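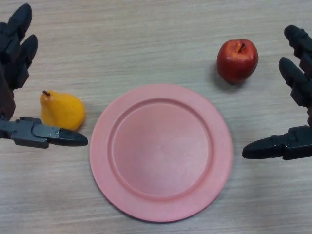 The table with the pink plate, plus a pear and an apple.

Forum > Home and Furniture > Finishes and Care
Topic: Pale gray-beige table, now I have doubts about the plates

brondmont_fan
I need the opinion of people who have lived with a light wooden table for more than one winter. The top is a light beige-gray with fine grain, a bit browner at one end and more gray at the other. I bought it second hand in September and the seller told me it was oiled, but she did not remember with what. It has a matte feeling under the hand.

My question is in two parts. First, how do I find out which oil it is, before I put something wrong over it? Second, I have started to buy plates for it and I took this pink one, more salmon than pink. My husband says it looks like a plate for a child. I like it very much with the yellow and the red next to it, but I would be eating from it every day, so I want to be sure before I order the other ones.

kettle_and_crumb
Beautiful table! Keep the plate. A warm pink on a cold gray wood is a very good pair, and the wide rim makes it look more serious than a child's plate. Is it melamine? It looks like plastic to me.

brondmont_fan
Thank you. Yes, melamine, from Dosard. It is light and it does not scratch the wood, this was my reason to choose it.

oldvarnish
About the oil: put one drop of water in a place that is not seen, under the edge for example, and wait ten minutes. If the drop stays round, there is still protection. If it makes a dark spot, the wood is thirsty. This does not tell you the brand, but you do not need the brand. Most hard oils can go over another hard oil if the surface is clean and lightly sanded. I use paper 300 for this, by hand, always with the grain.

tmarl
I do not agree with the sanding. If the gray comes from a stain or a white pigment in the oil, you will sand the color away and you get yellow patches. I did exactly this with my Siqueira table and had to do the whole top again. First try a cleaner made for oiled wood and look at the cloth. If the cloth becomes gray or white, leave the paper in the drawer.

oldvarnish
With 300 and a light hand you remove almost nothing. What paper did you use?

tmarl
It was finer than yours! 700, if I remember well. And still I had a yellow place near the corner, the size of a hand. Pigment in oil is very thin.

oldvarnish
Then I think your pigment was not well cured. But all right, for a table with unknown history I accept that the cleaner comes first. The water drop test I still recommend.

pilar_on_the_3rd
Can I say something about the plate? I find it pretty but flat. The middle is not deep, you will have a problem with any sauce. For fruit or toast it is perfect. We had similar ones and after 2 years the knife marks were full of coffee color, also on the rim. On ceramic you don't have this.

kettle_and_crumb
Knife marks depend on the knife. Mine are older than that and only one looks bad. But for soup, yes, you need other dishes anyway.

brondmont_fan
I did the water test this morning under the short side. The drop stayed round for the first minutes, then it became wider but with no dark spot. So I suppose there is some protection left, but not a lot?

oldvarnish
Yes, I read it the same way. One thin coat and you are fine for the winter. Take off everything that the wood does not drink after fifteen minutes, otherwise it becomes sticky.

tmarl
And please use an oil with a little white in it, or the table will go darker and more yellow. Kalemura has one for pale woods. Test it under the top first – not on top, even in a corner.

brondmont_fan
I will test it underneath and write here how it looks when dry. For the plates, I think I order four and not eight, and for the sauce I look for something deeper in off-white. My husband can have the off-white.

pilar_on_the_3rd
Off-white with the pink will be nice. Is the fruit real, by the way? It is so shiny. I am looking for a bowl of fake ones for the hall.

kettle_and_crumb
I wanted to ask the same about the pear. If it is fake it is a good one, with the small speckles.

mod_linden
Moved from General to Finishes and Care. Please keep links to shops in the Buying section. For information, the limit for a post is 2000 characters.

tmarl
Which thickness is the top? If it is veneer, all what was said about sanding is even more important.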